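TIRNHAM – The Dromgate River water survey has reopened its sample room for the season, and residents who have wondered what a jar of their local creek looks like under good light can now go and find out. Mostly, it looks like tea.

The room, on the second floor of the old Vilela building, takes in samples from 18 sites along the river and its side creeks. Tayla Lowther, who runs the intake desk, spent much of last winter begging for a white table. The old one was brown, as were most of the samples, and things got lost.

"We had a tube go missing for two days," Lowther said. "It was on the table the whole time."

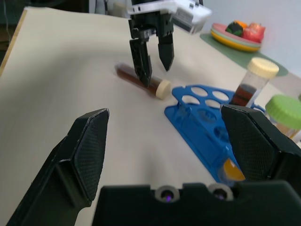 The survey has also retired its shoeboxes. Tubes now go into plastic racks with the site number written on the cap in pencil, a system that replaced sticky labels after last August, when the labels came off in the heat and attached themselves to Kirsty Ormsby's sleeve. Ormsby drove home with six sites on her arm and had to be called back.

The dark color that alarms so many callers comes from leaves and peat upstream, according to Ormsby, and has been noted in town records for as long as anyone has complained about it. The room received 86 phone calls on the subject last year. One caller wanted to know if the river could be returned.

Results for the upper creeks are posted on the board outside Tirnham Library, between the lost cats and the piano lessons. The lower river takes longer – the samples have to sit until the silt settles, and so, Lowther said, do the people waiting for them.

The town has put up $400 for caps, racks and pencils, enough to last through the end of the season if the pencils stop walking off. Anyone with a creek at the bottom of the yard can pick up a clean tube at the intake desk. Fill it to the line, screw the cap on tight and bring it back the same day. Please do not bring fish.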